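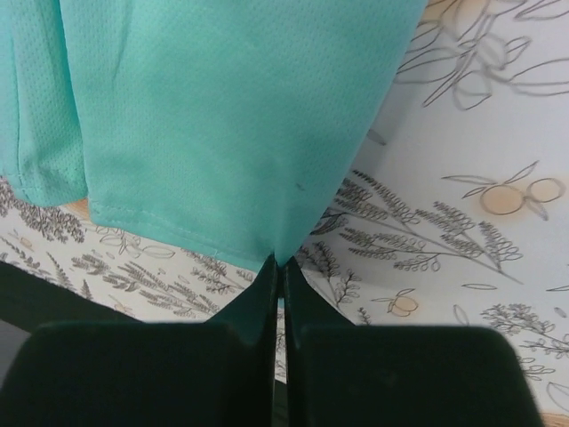 The gripper has the mesh garment by the bottom hem. A grip at the hem keeps the fingers away from neck and print.

Folding beside a machine: tips from our laundry room

7 December 2019

We are a small laundry in Honau. We wash and fold for sports clubs, two guest houses and a number of families in the town. In October we got a robot arm at the folding table, and since then many people have asked me how it is to work next to it. Some of them have such an arm coming to their own workplace and are a little worried. I am not an engineer. I have folded clothes for a living for a long time, so I write from that side. Many of the tips are good for folding at home also, where you have only your own two hands.

What the arm does and what we do

The arm picks up one piece, lifts it, lets it hang, and lays it down on the table in front of the folder. On easy pieces it makes the first fold. We do the second fold, the check and the stack. In the first full week it handled 356 pieces, and a good part of these we had to take back and do again. This is better now, but it is still slower than a practiced person with T-shirts. Where it helps is in the lifting and bending. Before, we took every piece out of a deep basket, and in the evening you felt it in your back.

Nobody lost the job over it. But the jobs changed, and I think the owner should say this clearly at the beginning. In our case we heard "it will only help you", and then for two weeks we mostly helped the machine.

Sort by cloth first, then by owner

People sort by owner because it feels tidy. With a machine on the table it goes better if you sort by kind of cloth, and put the owners together again at the end with the numbered tags. Our groups are:

Thin mesh and other sports cloth
T-shirts and pillow cases
Towels
Everything with straps, cords or hoods (always by hand)

At home you can do the same. If you fold all the sports shirts together, your hands remember the movement and you go faster.

How to hold mesh

Light sports cloth slides and does not keep a crease. Take it at the hem, where the cloth is double and has stitches. The hem is stronger than the open mesh and it gives you a straight line to work with. If you grip in the middle of the panel you can pull the small holes out of shape, and this stays visible after washing.

Hold with a small pinch, let the rest hang, and wait two breaths. A light shirt needs a moment to stop swinging. We learned this from the arm, I must admit. It waits before it lays down, and we found the waiting boring until we saw that the folds came straighter.

After the pinch, smooth the point with a flat hand, from the hem up. Do not pull on it. On mesh the small folds from a pinch usually go out by themselves in the stack.

Look at the piece while it hangs

A small spot is easier to see on hanging cloth than on a folded one. When the machine lifts, use these seconds to look: hem, underarm, collar, and then the big surface. A dark speck can be lint or it can be a stain. Try first with a piece of tape. If it does not come off, the piece goes in the "again" basket and not on the stack.

This checking was for me the biggest change. Before, my eyes were on my hands. Now I have time to look at the cloth, and we find more loose threads and spots than before. The customers noticed it in the first month.

The cloth on the table

We cover the wooden table, so that nothing catches on the wood. A few things to know about covers:

Choose one that is easy to wipe and does not leave lint.
A light ground is good, a dark shirt is quickly found on it. A printed pattern is nicer to look at for six hours, but small spots and threads hide in it. Shake and wipe it at each change of shift.
Pull it flat every time. A wrinkle in the cover becomes a wrinkle in the fold.
If you use clips, put them on your own side, away from the arm.

Keep the fingers of the gripper clean

The gripper collects lint like everything in a laundry. We wipe the fingers at the start and after each load of towels. Use a cloth that is only a little damp, then a dry one. No fabric softener and no oil near it, because then thin cloth slips out. Stop the arm before you wipe. Press the stop button yourself, also when a colleague calls over that it is stopped already.

When a light-colored load comes after a dark one, let the arm hold a clean white rag one time and look at the rag after. If it has a mark, wipe again. It costs half a minute.

Where to stand

Put tape on the floor where the arm can reach, and keep the baskets outside of it. We had the baskets inside at first and reached in all the time – a bad habit, and hard to lose again. Stand a little to the side of the table, so you see the piece and the arm together. Long hair tied, no scarf, no open sleeves. The ironing place should be behind you and not across from you, or the hot iron cable will one day be in the way.

The pace

This is the part I would like managers to read. A machine has one speed all day and a person has not. In the first weeks we tried to keep up with it, or we stood and waited for it, and both make you tired. What helped:

Change places every hour. One person is at the arm, one at the hand table, one at packing.
Let the folder set the pause between pieces. Ours has a foot pedal now, and it brings the next piece only when you step on it. We had to ask for it two times.
Do not hang a counter on the wall. We had one, it showed 3364 on the day we took it down, and no one could say what the number was good for.
Keep some work completely by hand. New people must learn to fold a fitted sheet, machine or no machine.

Write down what goes wrong

We keep a school notebook on the table. One line for each problem: which cloth, what happened, what you did. Two pieces picked up together, for example, or a sleeve folded under. When the technician comes from Kullwood he reads the notebook first, and it saves him asking around. It also shows that many of the mistakes come from how we put the pieces in the basket. Since we lay the mesh shirts in loosely, one over the other with the hem to the front, the arm takes a double one much less often.

If you fold at home

Take from all this the basket trick. Lay the shirts in with the hem to the front when they come off the line, and put the basket on a chair and not on the floor. Fold the thin ones first, while you still have patience. Towels can be done when you are tired.

For stacks of mesh shirts, put a heavier T-shirt on the top, otherwise the stack slides when you carry it up the stairs. Five or six in a stack is enough.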